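Chapter 5
Setting Out: The Teapot, the Cup and the Table

I grew up in a house where tea came out of a brown pot with a chipped spout, and if you wanted a cup you yelled from the hallway and somebody yelled back. Setting the table for tea was something other families did. So when I took my first job at the Folwood guest house, aged nineteen and pretty sure of myself, I was handed a tray and told to "lay tea for two in the front room", and I put everything down in one heap in the middle and walked off. The heap was still there when I came back. The guests had been too polite to touch it!

I tell that story every April to the new hospitality class at Mokulstead, and it gets a laugh, and then I give them a pot and two cups and ask them to do it better. Most of them make a heap.

This chapter is where we slow down and look at setting out as a skill of its own. You've already covered choosing crockery (Chapter 3) and warming and filling the pot (Chapter 4), so I'm going to assume you know your loose leaf from your bag and you're not going to scald anyone. What we haven't talked about yet is where things go, and how you put them there.

Before you read on, grab whatever pot and cups you have at home. Mugs are fine. A plastic picnic set is fine. Clear a bit of table, set it for two people, and leave it alone while you read the next few pages. I'd like you to come back to it with a fresh eye.

What you'll be able to do by the end of the chapter

Lay a tea table for two without going back to fix it.
Place a full pot so the pourer can reach the handle without crossing anyone's cup.
Carry, lower and release a cup quietly.
Work out how much room a setting needs before you pick up the tray.
Explain to a trainee why you put something where you did, in plain words, without saying "because that's how it's done".

Words you'll meet

Landing: the moment a piece touches the table. We talk about soft landings and hard ones, and you'll be able to hear the difference from the kitchen.
Reach: the distance a seated person can comfortably stretch with their elbow still bent. It varies a lot, so watch your guests.
Pouring side: whichever side of the pot the handle is on, from where the pourer sits. I've had long arguments over this term and I'm sticking with it.
Clearance: the gap you leave around a piece so a hand can get in and out.

5.1 Start with the pot

Always the pot first. It's the biggest thing, it's the heaviest once it's full, and everything else has to live around it. I used to start with the cups (they're lighter and I was lazy) and then I'd stand there holding a hot pot with nowhere to put it down. You only do that a few times before you learn.

A small pot for two holds a good deal less than you'd think. The cups I teach with, a plain pattern called Listilow, take 127 mL to the line, and people still fill them to 200 if I'm not watching and then carry them across the room like a lit candle. Small cups are meant to be refilled. That's half the pleasure of them, and it's also why the pot has to sit somewhere handy for the whole visit.

I like a pale, bare table for practice. No cloth, no flowers, no little dish of lemon. A cloth hides a crooked setting and muffles a hard landing, and while you're learning I want you to see and hear the lot. 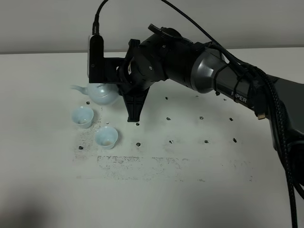
Once the pot is down, turn it before you let go. I mean actually turn it, with your hand still on it, so the handle faces the person who'll be pouring. If you let go first and then fiddle, you'll bump something, and it'll be the spout, and the spout is the bit that chips. My mum's brown pot could have told you all about that.

Then the cups, one at a time. Hold each one low, bring it down close to the table before you move it sideways, and feel for the surface with the edge of the base. Don't drop your wrist. Leave enough clearance that you could slide your fingers in beside the pot and take them out again without touching anything. If you can't, shift the cup, never the pot.

Try this: Exercise 5A

Go back to the setting you made earlier. Sit in one chair, reach for the pot, and pretend to pour. Now do the same from the other chair. Jot down anything you had to lean over, lift your sleeve away from, or nudge. Then clear the table and set it again, pot first, and repeat the whole thing 9 times. Yes, 9! Your colour will come up and you'll be sick of the sight of crockery, but the last one will feel very different from the first. Keep your notes, as we'll use them in 5.2 when we add milk and a sugar bowl.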